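Liste : manip-bras
Objet : Re: choix pinces pour les deux bras – Odach ou Rorkden ?
Date : 13 mars 2020

> Bonjour la liste,
> On doit équiper deux bras pour de la manip d'outils à main (mallette, tournevis, marteau). J'hésite entre la Odach et la Rorkden, la deuxième est plus chère. Quelqu'un a comparé sur du vrai matériel ? Et côté contrôleur, Issa ça tient ?

Bonjour,

réponse en vitesse, je repars au labo. On est en plein dedans, deux bras de part et d'autre de la table, mallette ouverte au milieu. 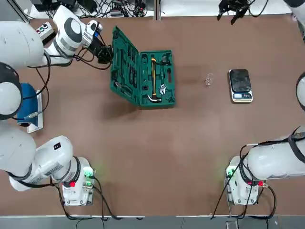

Donc Odach : course correcte, 325 g, mais ça glisse sur les manches lisses dès qu'on accélère. Rorkden : 500 g, serre mieux, par contre le bras le sent passer en bout de course. Pour des tournevis je prendrais la Odach avec d'autres patins. Pour un marteau – non.

Controleur Issa : rien à redire depuis octobre. Firmware 3619 obligatoire, le précédent perdait la pince au redémarrage. Gardez du mou dans les cables au poignet, on en a déjà arraché un.

Pour la caméra fixe, on l'a mise face aux bases, du coup gauche et droite sont inversées à l'écran. Pensez y avant de comparer avec la vue de tête, j'ai perdu une matinée la dessus.

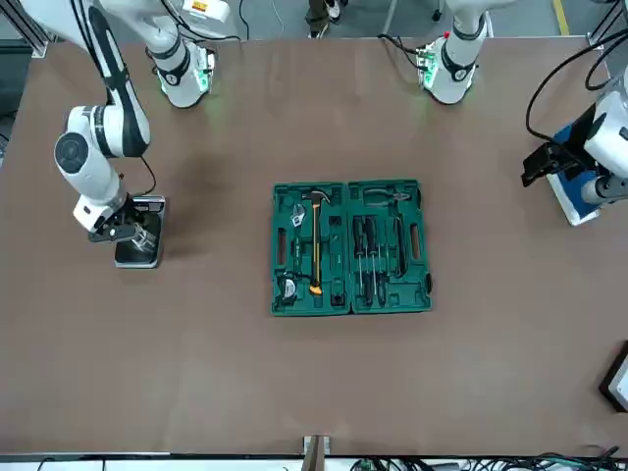 Faut-il recalibrer à chaque changement de pince ?
Oui pour le poignet, à chaque fois. La caméra fixe, seulement si on a touché au support.

Reste la caméra de poignet, une Bakbridge. Bien de près, le doigt mange un peu du bas mais on s'y fait. 3000 images enregistrées sans décrochage, je peux en mettre une partie en ligne si ça interesse.

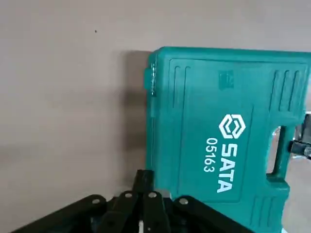 Vue poignet, mallette SATA 05163 debout, doigt de la pince devant.

Pas encore testé les patins striés. Je reposte quand c'est fait.

A+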